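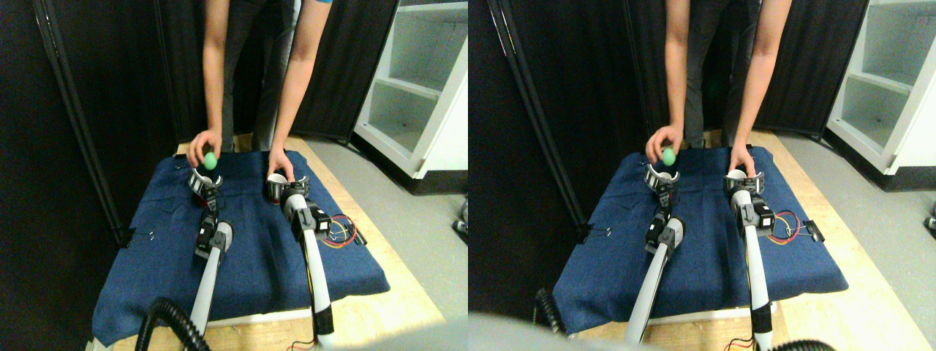

My project looked at how well people can judge the size of a small object by touch, without looking at it. I chose the subject after helping my grandmother sort buttons in July, when she could tell two nearly equal buttons apart with her eyes shut and I could not. Most of the reading I did begins with the pinch grip, which is the grip a person uses on a small ball, like the light green one held between the fingers in the photo. In a pinch grip the brain gets information from the skin of the fingertips and also from the joints, which report how far apart the fingers are. I wanted to know which of these matters more for people my age.

Background

The textbook chapter we used in class says that skin is good at picking up edges and texture, while joint position gives a rough idea of width. It says very little about gloves. My supervisor, Aldana Montecinos, suggested gloves as a cheap way to dull the skin without changing the position of the joints very much. I used two kinds, a thin disposable glove and a padded gardening glove.

Method

I had eight participants, all students in my year. Each person sat at a desk with one hand through a curtain made from an old pillowcase. I put a ball between their thumb and first finger, took it away, and then gave them a second ball. They had to say whether the second was bigger, smaller or the same. The balls were turned from softwood by my uncle on his Grindeck lathe and sanded smooth. I checked every ball with callipers before using it and threw out two that were more oval than round.

The standard ball was 38 mm across. The others were larger or smaller by one, two or four millimetres. Each participant did 100 comparisons, split over two lunch hours – one bare-handed and thin-glove session, and one padded-glove session. I wrote the answers on a paper sheet and typed them up at night.

I did not tell people whether they were right until both sessions were finished. One participant, Carrasco, asked to stop partway through the padded session with a sore wrist, and finished the rest the next day.

Results

With bare hands, every participant was right nearly every time when the difference was four millimetres. At one millimetre the group was right 69 per cent of the time. The thin glove made almost no difference to this. The padded glove made a large difference at one and two millimetres, and a small one at four.

People also said "same" much more often in the padded glove. Turkier said "same" so often that I went back over the sheet to see if I had copied it wrong, but the sheet was fine.

Discussion

The thin glove result surprised me. I expected any covering to cause trouble. It may be that a thin glove lets enough pressure through for the skin to work as usual. The padded glove dulls the skin, but it also squashes, so the fingers end up a different distance apart depending on how hard the person pinches. That means I cannot say for certain that skin is the important part. My glove changed two things at once.

A better test would use a stiff cap over each fingertip. I priced some plastic thimbles from Plosex but they did not arrive in time.

The order of the sessions was another weak point. Everyone did the padded glove second, so tiredness or boredom could have lowered those scores. Half the group should have started with it. I also used the same person, me, to place every ball, and I may have placed the big ones a bit differently.

Changes for next time

Use more people, including some older adults who sew or do other fine work with their hands. Swap the order for half the group. Weigh the balls as well as measuring them – the larger ones were heavier, and two participants said afterwards that they had gone by weight when they were unsure.

The raw answer sheets are in the blue folder handed in with this report.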